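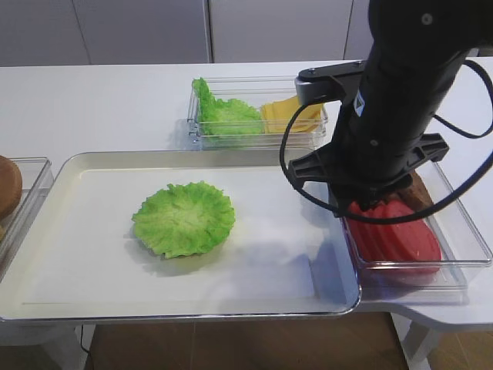 ## Sandwich arm stopped after grip fault at Ellach

1/5/22 — Ellach has shut down its sandwich-building robot arm while staff work out why it kept squeezing after it was told to let go.

The fault showed up on the tomato. Lettuce went down on the tray fine, then the arm moved across to the slices, closed its fingers and didn't release. Operator Rajeshwari Gowda sent the open command twice. No response either time. She hit the stop button and the arm held where it was, still gripping.

No one hurt. One container cracked, a fair bit of tomato binned.

"It didn't look dramatic," Gowda said. "It just kept pushing. I had my hand near the bread a minute earlier, so that's the part I keep thinking about."

The arm took 22 minutes to clear. Technician Sivaprasad Kotian had to cut the power and back the fingers off by hand, which the manual allows but doesnt make easy.

Early word is a force limit that went missing. Kotian said the grip settings were changed in March, when the crew moved from bread and cheese to softer stuff, and the tomato setting may not have saved properly. A worn cable is the other suspect. He wants both checked before anyone turns it back on.

"Could be the software, could be a bad connection where the cable flexes," he said. "I'm not going to guess in writing."

Furken, which supplied the gripper, has asked for the logs and the fingers themselves. Both are being sent this week.

Safety lead Corina Pîrvu said there were 4 earlier entries in the fault book for slow release, all on lettuce or cheese, all cleared with a restart. None were passed up to her. That changes now — any late release gets reported the same shift, restart or no restart.

Other changes, effective right away:

- no hands over the tray or containers while the arm has power
- stop button moved to the operator's side of the table
- grip force to be tested on a gauge at the start of every shift

Work on the second arm, at the Nemum site, is also on hold. It runs the same settings. Site manager Edit Fekete said her crew will go back to building by hand untill the checks are finished, and orders there shouldn't be affected.

No restart date yet. Pîrvu has to sign off on it first. Staff who noticed slow release and didn't log it are asked to see her, no blame attached.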